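Learning to dye in a rented kitchen

Desta Lemma gets to her workshop in Brultville at six in the morning, before the bakery next door has opened its shutters. She fills the pots, lights the burners and then has nothing to do for an hour. "You can't hurry a dye pot," she says. "I used to try. I got a lot of brown wool that way."

Lemma dyes yarn and cloth with plants, mostly madder, weld and walnut hulls, and sells them to weavers and a few upholsterers. She started 12 years ago in the back of a rented kitchen, when she was still keeping the books for a plumbing supplier called Bruro. Her first customer was a weaver who wanted a red that would not look orange under a lamp.

"I said yes before I knew how to do it," she says. "It took me four months. The problem was my water. We have soft water here, and madder likes some chalk in it. I had read that and skipped over it."

She now keeps a tub of powdered chalk by the sink and adds it by the spoonful. The reds from that summer are still pinned to the wall, each with a paper tag giving the temperature and the weight of root. The early ones are closer to brick. Lemma says heat was the other mistake. Madder root turns brown if the pot gets too hot, and her first stove had only two settings that worked.

She left Bruro in her third year of dyeing. She calls the decision boring. "I added up what I had made and what I had spent, and it came out all right. If it hadn't, I would have stayed. I liked the job."

Most of her week has little to do with color. Wool has to be washed before anything else, then soaked with alum so the dye will hold. That step takes a day, and she does it in lots of 100 skeins. Drying takes longer than people expect, mainly in August, when the air in the valley is heavy. She hangs everything indoors because direct sun will fade weld yellow before it ever reaches a customer.

Asked whether plant dyes are safer than the ones from a factory, she is careful. "Some are, some aren't. People hear 'plant' and think you can drink it. I wear gloves and a mask when I weigh powder. I have pots for dye and pots for soup, and they don't live in the same building."

Her biggest order so far came from Iltano, a small furniture maker that wanted seat covers in one shade of red, all matching. She nearly turned it down. Two pots of madder seldom come out the same, even with root from the same sack. In the end she dyed every skein lightly, mixed them up, and dyed them again. The weaver then used skeins from different pots side by side, so that any change in shade was spread across the cloth.

"They were pleased," she says. "I could still see it. I sat on one of the chairs and all I could see was the one stripe."

She has begun teaching a short class, four people at a time, and she makes them spend the first morning washing wool. Some don't return for the second. She has also been working with a retired chemistry teacher named Begum on a printed chart of reds, from pale coral to near black, with the recipe beside each one. 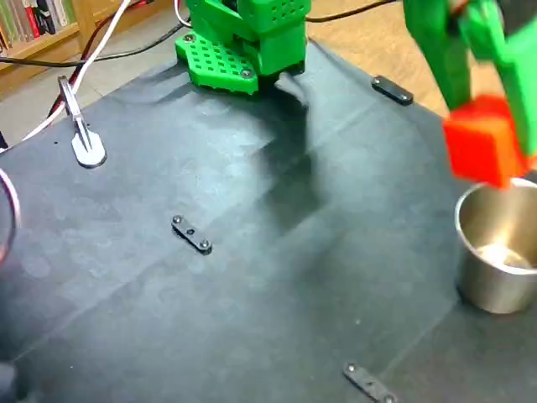
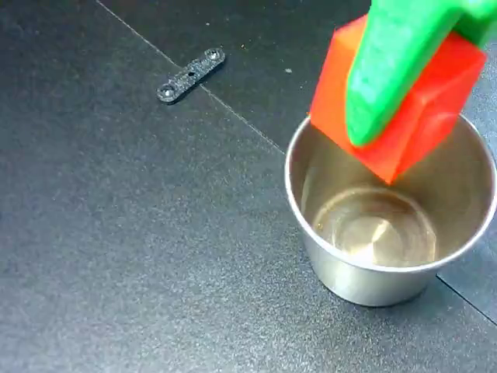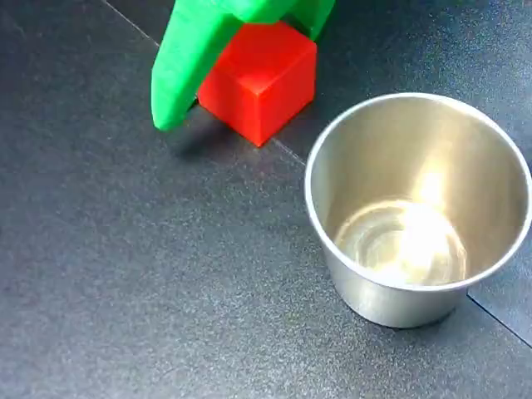 Photos: Begum

The chart is slow going. Paper and wool take color differently, and a printed red is a third thing again. Lemma has sent back two proofs already. She would like it finished before the walnut hulls come in, when she will be too busy to look at it.

She has no plans for a bigger space. The lease is cheap and the floor has a drain in it, and she says she would have trouble finding another floor like that in town. By the time we finish talking, the first pot is ready. She lifts a skein with a stick, looks at it, and puts it back for another 12 minutes.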